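1/28/24 — glue notes, Skastano batch

Hide glue soaked overnight, heated this morning. Pot ran hot again while I was congratulating myself on the thermostat. Threw out the first lot, which smelled like a wet horse with opinions.

Second lot held steady. Brushed up 11 test joints in scrap maple, clamped, left alone (the hard part). The Clodden granules are 263 gram strength, slower to grab than what we had in July, and I need slow. My last rushed glue-up is now a very handsome doorstop.
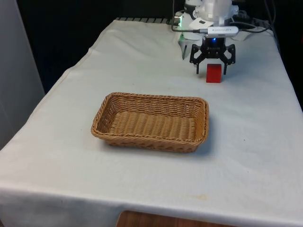 Basket and red block on the white cloth.

Weighed out granules for tomorrow, 600 g, plus around 800 g of water. Thick, but it can be thinned. It can't be thickened without a lot of standing there.
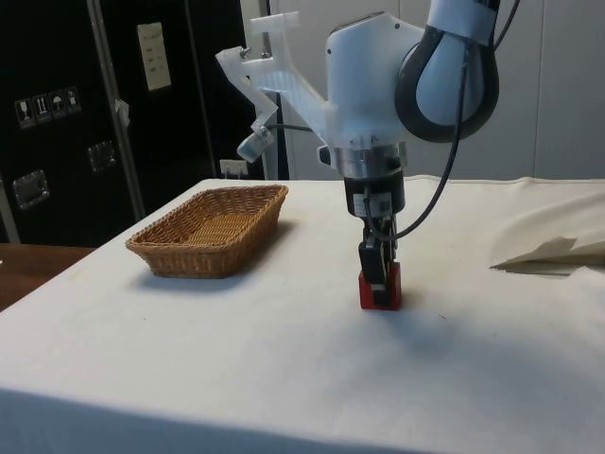

Does the pot need a fresh batch each week?
Depends on the smell and the grab. If it strings between finger and thumb and doesn't stink, keep using it. Reheating weakens it a little every time.

Sanding block paper is down to the Dekulbridge stuff, which sheds grit like a dog. Reorder.

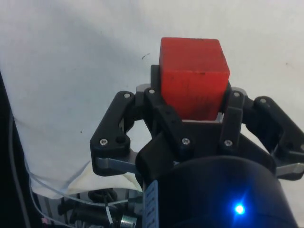

Orakzai writes that urea would give me all the open time I want, and that warming the parts first would do more than either of us fiddling with granules. Fair. Will warm the next set with the heat gun — low setting, lesson learned — and break the joints after lunch.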